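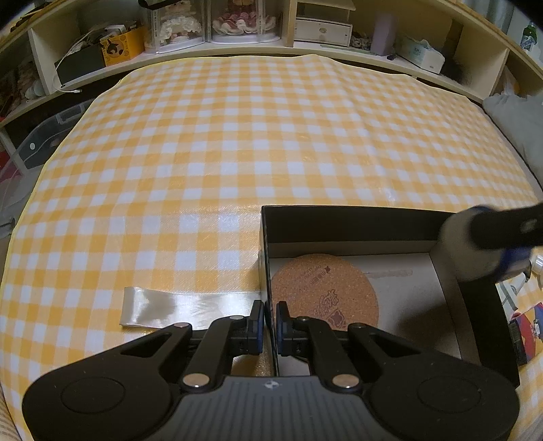
A cork coaster in a black box.

Gorton Barn wedding venue: walk-through checklist for couples and helpers

Please go through the list on the afternoon before your wedding, ideally while it's still light out. Our comments under each item come from past seasons, and we've tried to keep them friendly! Tick what's fine, write a note beside what isn't, and leave the sheet on the kitchen counter.

1. Both barn doors open all the way and stay open
Comment: The left one sticks in July, when the wood swells, and wants a good firm shoulder. If you're planning to hang a garland across the doorway, please hang it high enough that a tall uncle can get out in a hurry without wearing it.

2. Aisle at least 5 feet wide
Comment: It always looks too wide when the chairs are empty, and we know how tempting it is to nudge them in. Please don't -- once there are coats and purses and a flower girl who has changed her mind, you'll be glad of every inch.

3. Candles in glass, with the flame below the rim
Comment: Real candles are welcome on the tables but not on the hay bales, the loft stairs or the window ledges. Last season we had almost 16 on one ledge, very pretty, right under a muslin curtain. Battery ones are fine anywhere you like.

4. Fire extinguishers in place (2 in the barn, one in the kitchen)
Comment: Check that the needle is in the green. Florists do love to put an urn in front of the one by the bar, so have another look after the flowers arrive.

5. String lights and extension cords
Comment: One Zosimex power strip per outlet, and never one plugged into another. The band gets the outlet behind the stage all to itself. Cords that cross a walkway should be taped down flat along their whole length, and the tape is in the drawer under the coffee maker.

6. Dance floor
Comment: The Kotden floor comes in 13 panels and they should all sit level. Walk over it in your socks, which sounds silly but you'll feel a raised edge that way long before you see it.

7. Tent stakes and ropes (if you've booked the Michalík tent)
Comment: Tie something white on each rope at knee height. Leftover ribbon does nicely.

8. Path to the parking field lit by 8:30 p.m.
Comment: The switch is inside the pump house door, on the right. Grandparents tend to head home first, so please put the lights on before the cake is cut.

Notes for us:
Checked by:
Time: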